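On the Keeping of a Household Archive

Posted February 3, 2020

The papers of an ordinary household deserve more care than they commonly receive. Letters, receipts, school reports and insurance policies are kept for years in whatever drawer happens to be nearest, and are consulted only when something has gone wrong. This post sets out the practice adopted in my own home since June, together with certain remarks on its cost and its shortcomings.

The material at the outset amounted to 452 items, excluding photographs, which are to be treated separately. The greater part had come from the house at Grallow, where three generations of the family lived and where very little was ever discarded. A smaller part came from my own working years and consisted chiefly of pay statements and pension correspondence.

The first decision concerned arrangement. Professional archivists generally prefer to leave papers in the order in which their owner kept them, as that order can itself be informative. I respected this principle wherever an order could be found. One bundle of letters, tied by my grandmother with kitchen string, was left exactly in her sequence, although it follows neither date nor sender. The remainder had been moved so often that no order survived, and it was sorted by subject and then by year.

Subjects were kept broad. An earlier attempt had failed under the weight of its own headings, among them a folder for "Roof (General)" and another for "Roof (Other)." The present scheme has 6 headings: property, health, education, employment, correspondence, and legal documents. Papers that fit two headings are placed under the first that applies, and a slip is left under the second.

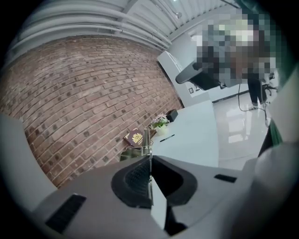 Storage was the second matter to be settled. Attics and cellars are to be avoided, as both are subject to wide changes in temperature and to damp. An interior closet on a middle floor is a sound choice for most homes. The boxes now in use are the flat-lidded model sold by Sanameo, purchased after some comparison with the Jatance equivalent, which is deeper and somewhat cheaper but allows papers to slump when the box is partly filled. Metal paper clips were removed throughout. Staples were removed only where they had begun to rust - a slow task, best done with a thin blade and good light.

Newspaper clippings require a word of their own. The paper is acidic and will stain whatever lies against it. Each clipping was photocopied onto better stock, and the originals were placed in a separate envelope. I had intended to dispose of them and found that I was unwilling to do so.

A written list has been prepared, and copies are held in 2 places. It gives the heading, the year, and a short note for each item. The list was first kept in a computer program which ceased to open after an update, and it is now maintained in a plain text file and printed whenever it changes. With later additions it stands at 551 entries. These include the deeds and boundary letters relating to the lane at Stoyanova, which arrived from a cousin in the fall and have not yet been fully read.

Certain questions remain open. Medical papers of deceased relatives are retained for the present, though access to them should probably be limited. E-mail has not been addressed at all. The photographs, many of them without names or dates, will be taken up in the spring, and relatives who are able to identify persons in the Grallow albums are asked to write to me before then.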